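Previous post: Moving the shelves
5 Feb 2019

Dried-out markers, and what I did to the table

I have a drawer for markers. It used to be a cup, and before that it was whichever end of the table I had been standing at. When I finally emptied the drawer last week I found that most of what I owned in the way of dry-erase markers didn't write. Some left a gray line you could only read from a foot away. A few left nothing.

I use the whiteboard every day. It's for the work list and the grocery list, and the left side is for whatever I'm trying to figure out. I don't like buying new markers when the old ones feel heavy, like there is still ink in them. So I decided to spend an evening sorting them and seeing which could be brought back.

First the sorting. I took a scrap of white tile left over from the bathroom and drew a line with each one. Good ones went back in the drawer. Anything that skipped or faded went in a pile. Permanent markers that had gotten mixed in went in the kitchen drawer where they belong, after I'd ruined a board with one a couple of years ago. If you've never done that, going over the permanent line with a dry-erase marker and wiping right away takes most of it off.

The pile was mostly two brands. The Zornex ones came in a big pack from the office supply store when I moved here, and they go pale early. The Drunons are better markers but the caps crack. A cracked cap is as good as no cap.

Then the fixes. I tried them in this order.

Storing them tip down. You put the cap on tight, stand the marker on its tip in a cup and leave it overnight. It costs nothing and it worked on more of the pile than I would have guessed. I had been keeping them tip up in that cup for years. Flat is fine too, and the drawer keeps them flat.

Flipping the tip. Pull the felt out with tweezers, turn it around, and push it back in. The end that was inside is usually still wet. This only works on bullet tips, and only on the kind where the felt is the same at both ends. On the Zornex markers it slides right out. On the Drunons it's seated hard and I tore one.

Swinging them. Someone on a teachers' forum said to tie a string to the back end and swing it in a circle so the ink runs to the tip. I did this in the yard with the cap on. It worked on one marker, and that one might have come back from the overnight treatment anyway.

Alcohol. Dip the tip in rubbing alcohol for a few seconds, cap it, and leave it. This softens a crusted tip. It also thins the color, so black comes back as a kind of brown gray for the first several lines. If the barrel is empty it won't help for long. You get a day or two out of it.

Refill ink. I ordered a bottle from Van Wyk, 50 ml, black. You're supposed to use it with their own refillable markers, but the ink will go into any barrel if you pull the tip and drip it down onto the filter. Go slowly. The filter takes it in at its own speed and if you hurry, it comes back up at you. I'd buy it again, though I would buy the smaller bottle. I won't get through this one before it goes bad.

A few practical things. Wear old sleeves. Wipe each tip on a paper towel before you cap it, or the inside of the cap gets coated and then so do your fingers, every time you use it. Keep the bottle on a plate. Cover the table. I know to cover the table. I have a roll of brown paper for exactly this and it was in the closet.

The table is a plain white Steltik, 704 on the sticker underneath, which I bought used. It's a good table for this room. It's big enough to work at with the board propped up at the back, and I can write standing or sitting. The top has held up to coffee and tape. I'd never tested it with ink.
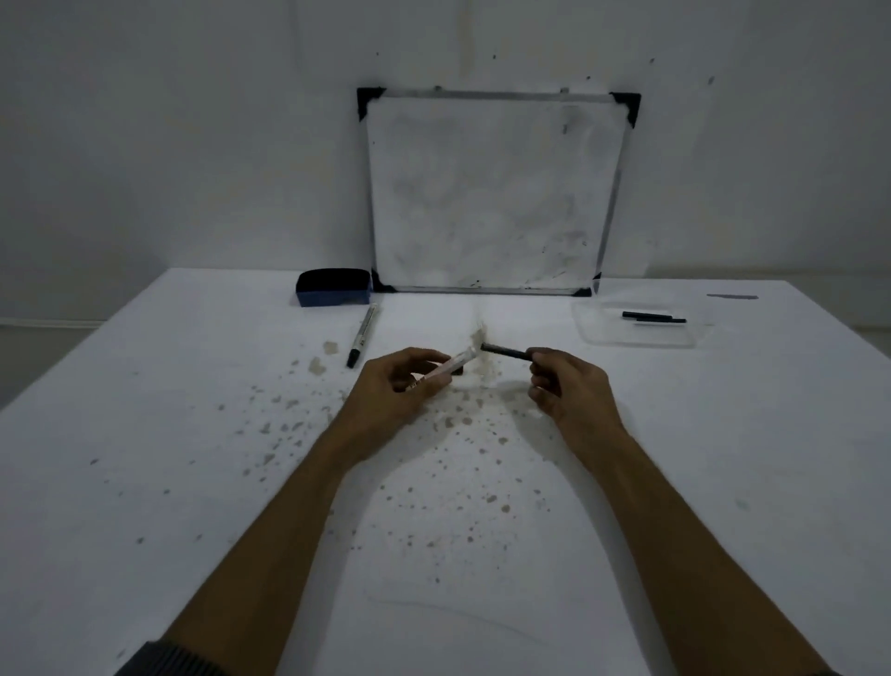 Black marker, white marker, and the state of the tabletop.

So the rest of the evening was about the table. I'll put down what I used in case someone is looking this up with a spray of spots in front of them.

Dry paper towel first, pressing and lifting. Wiping dry just drags the color out into a wider patch. Then warm water with dish soap, which took up the lightest spots and did very little to the blotches. Then rubbing alcohol on a cotton pad, one spot at a time, turning the pad after every spot. That did most of the work. I tested it on the underside of the edge first. It didn't dull the finish on mine, but check yours.

For the ones that were left I used baking soda mixed with a few drops of water, rubbed with a fingertip and left ten minutes. It got them down to a faint tan. There are still some marks if you get the light low across the top, and I've stopped looking for them.

I did the board while I had everything out. It had gray ghosting all over from old lists, the kind a felt eraser only pushes around. Same alcohol, clean pads, then a cloth with plain water, then a dry cloth. Don't skip the water. If you leave the cleaner on, the next thing you write beads up and looks broken. The old lists are fainter but I can still make out pieces of them.

As for the pile, the ones that came back are in the drawer, lying flat, with a strip of masking tape on each barrel that I refilled so I know which they are. The dead ones I threw out. I kept the good caps from the dead Drunons and swapped them onto the live ones with cracked caps, and they fit fine.

Next I need to do something about the eraser, which is the original one and has gone hard along one side. I've read you can peel the felt off in layers on some of them. Mine may be glued.

Filed under: Desk, Cleaning
2 comments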